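I gave up my store loyalty cards in October, all 37 of them, and I don't miss a single one. Okay, I miss the free coffee at Grornton. That was good coffee!

But think about what we do for it. You stand at the register digging through your bag while the line grows behind you, and for what? Two percent off dish soap you didn't need in the first place. I once drove to the Rusen across town, 5 miles each way, to use a coupon that had already run out. 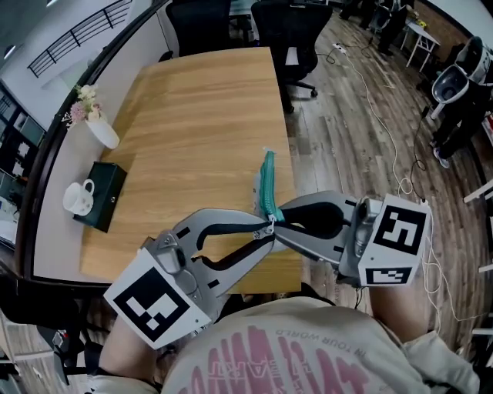

A clear zip bag with a teal-green seal.

My sister-in-law thinks I'm being silly. Free money, she says. Well, I had 1000 points at Travska and they were worth one tote bag (I have plenty of tote bags). The store got to know what cereal I eat and when I run out of shampoo, and I got the bag.
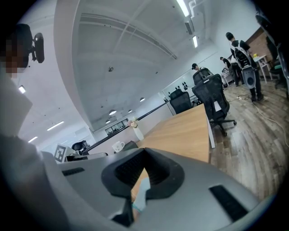 What I'd really like is for the shelf price to be the price. Charge me what you charge the next guy, card or no card. My mother bought groceries in the same little market for most of her life and never once typed in a phone number to get the good price on chicken.

So now I pay, I say thanks and I go home. If Grornton ever sells that coffee at a normal price, I'll be first in line.

Print this | E-mail this
Shares: 37 | Comments: 5

Recent columns
Two weeks without a dishwasher
The slow bus to Ruawai
Who needs a bigger fridge?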